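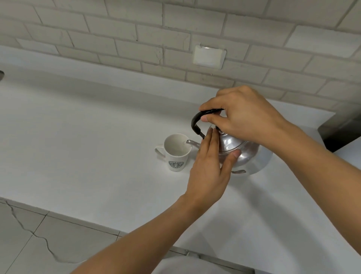 About Clurer

Clurer is a tea and coffee school in Jondgate. We teach ordinary people to make a decent hot drink at home, and we teach café staff to do it all day without hurting their wrists. That is the whole business. If you have come looking for a journey, a philosophy or a lifestyle, there are plenty of other schools that will sell you one.

We started because we had been on a lot of courses ourselves and come home from most of them poorer. One told us that water had a memory. Another spent a whole Thursday on the history of the cup. We kept asking what difference any of it made to the drink, and we were usually told that our palates would catch up in time. Ours haven't yet.

How we teach

Every claim we make in class gets tasted blind. The tutor makes the drink two ways, somebody else shuffles the cups, and the room says which is which. If the room can't tell, we stop teaching it. A fair bit of our first timetable went this way. We used to have a session on warming the pot, and it has shrunk to a few minutes. We used to insist on stirring in one direction, and we are still a little embarrassed about that.

Some things did survive. Fresh beans against stale ones, easily. Hard water against soft, yes, and in Jondgate you will notice it more than most because ours leaves a crust on everything. Grind size matters a great deal. Pouring slowly matters for filter coffee and makes very little odds to a mug of ordinary tea, whatever the box says.

We don't use scoring wheels with beginners. People start hunting for "stone fruit" because it is printed in front of them, and then they find it. You will be asked whether you like the drink and whether you would make it again.

What we run

The home course is 4 evenings and covers tea, filter coffee, the stovetop pot and milk. The café course is longer and duller, with a lot of cleaning in it. There is also a morning class in April for people who have been given an espresso machine and are frightened of it.

Classes are capped at 24. We know that other schools advertise smaller groups and charge accordingly. We tried smaller groups and people learned the same amount, only with more awkward silences. Benches are shared between two, and you should expect to wash up.

At the end you get a sheet of paper saying that you came. It isn't a qualification. We have been asked several times to call it a diploma, once by a café owner who wanted it for his wall, and we still won't. No employer should take you on because of it. They should ask you to make them a drink.

Who we buy from

Most of our coffee comes from Ó Flaithearta, a small roaster who puts the roast date on the bag in numbers large enough to read. We pay the normal trade price. We get nothing for mentioning them and we would switch if the coffee got worse. Two of our tutors think it already has, slightly.

Our grinders are serviced by Cludonus. They are slow to answer the phone and good once they turn up.

We don't sell equipment. People find this odd, and we have been told that we are leaving money on the table. Perhaps so, but it is hard to tell a room of learners that the cheap kettle will do if there is a dear one on a shelf behind you with our sticker on it. Bring in whatever you have at home. If it's really no good we will say so, and most of the time it's fine.

About the other claims

You will see other schools say that their learners "save hundreds a year" by giving up takeaway coffee. We asked ours. Of the 200 who got our questionnaire, 101 replied, and a good many said they now made better coffee at home and bought just as many takeaways as before. We can't tell you what the rest did. People who don't answer questionnaires may well be the ones who never took the pot out of the box.

We have no view on whether coffee is good for you. The papers change their minds every few months and none of us is a doctor.

Coming to see us

You can sit in on the first half of any home class without paying. If you don't like it, go home at the break. Please write first so that there is a stool for you. The door is at the side of the building, and the bell has to be pressed harder than seems polite.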